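Thursday, late

Back from the Fukell game. We won by 5 and everyone on the bus was already talking about the state bracket. I'm not buying it yet. Fukell missed free throws all night and their best shooter sat out the second half with fouls. Take that away and it's a different score.

The announcer gave the crowd as 1,936. In that gym? I'd have said 500, tops, and that's with the Oltura band.
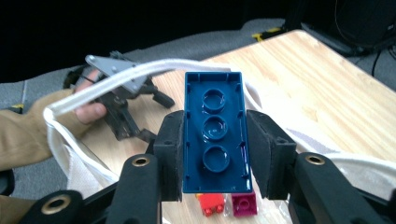
What I think about Saturday

Meng is a real team. They've won 13 straight and they press the whole game - we haven't seen a press since Anda, and Anda ran us off the floor. Coach says we've "grown" since then. Maybe. We still throw the same lazy pass across the middle, and I threw two of them tonight.

The paper has us as favorites. The paper also had us finishing last.

Ankle is sore again. Ice, then bed. Film at 7 a.m., which I expect will be mostly my turnovers.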